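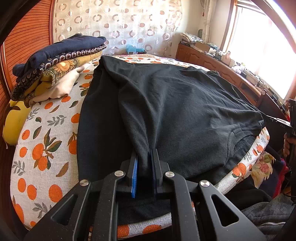 Black cotton tees going gray after a few washes — detergent or water?

Noémi Medve
I moved to Drembridge in April and my black T-shirts now come out with a dull gray cast and pale streaks along the seams. Same powder as before, 40 °C cycle, full drum. The water report says hardness is 200 mg/L as calcium carbonate. Is this dye loss or residue, and how do I tell?

Csenge Balogh
Test one shirt first. Soak it for 2 hours in warm water with a cup of white vinegar, rinse well, dry it in the shade. If the gray lifts, it was mineral and powder residue. If not, the dye has gone and only redyeing will help.
At 200 you are in hard water. Powder dissolves poorly in a packed drum, so switch to liquid, wash at 30, fill to two thirds and add a rinse. Turn the shirts inside out — abrasion lightens the outer face first. Don't mix vinegar with bleach.

Drukitz
had the same thing, liquid fixed most of it. Never tried vinegar

Esby
Check the filter too. Mine was full of lint.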